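Visit Report: Gripper Evaluation Facility, Dunmore
Apr 13, 2025

The delegation was received at the Dunmore site by Unai Nieto, who leads the end-effector program at Peldale. The purpose of the visit was to observe the comparative trials now under way and to decide which hardware should go forward to our own laboratory in May.

The morning was given over to controllers. Two units were running side by side, the current Gatell controller and the newer Cumov model. Staff had loaded the same motion program on both, and visitors were invited to stop and restart the arm from the pendant. The Cumov unit resumed its path more smoothly after a pause. The Gatell unit has the clearer menus, and several members of our group said they would prefer it for training new operators.

A short session on cameras followed. Peldale has moved from a wrist camera alone to a wrist camera combined with an overhead view. Mr. Nieto explained that the overhead view helps most when the gripper itself blocks the target – a frequent problem with handles and rims.

After lunch we were shown the gripper trials. The test plan covers 22 tasks built on household objects, and each gripper is fitted with 5 sets of fingertips in turn. Soft fingertips did well on round toy foods and poorly on thin edges. The harder set gave the opposite result. Changing a set took six minutes on the day, including recalibration, and our technicians regarded this as too long for daily use.

The kitchen station drew the most questions. Its table is laid out with a bowl, a plate, toy fruit and a small toaster oven, and the arm works in from one side.
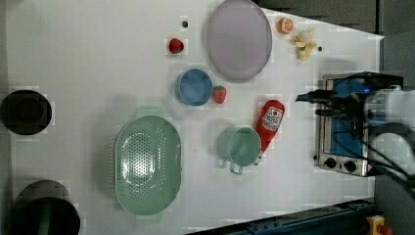 Cable routing was discussed at some length. Peldale runs its cables along the outside of the arm, and the staff acknowledged that this restricts wrist rotation in certain poses. An internal route has been priced but not ordered. We asked for the drawings of both versions, and these will be sent with the test data.

The delegation recommends a loan of one black two-speed unit from the Cumov range for nine weeks, with the soft and hard fingertip sets included. Floor space and power at our laboratory are sufficient. Safety training for operators should be completed before delivery – Dunmore has offered two places on its next course.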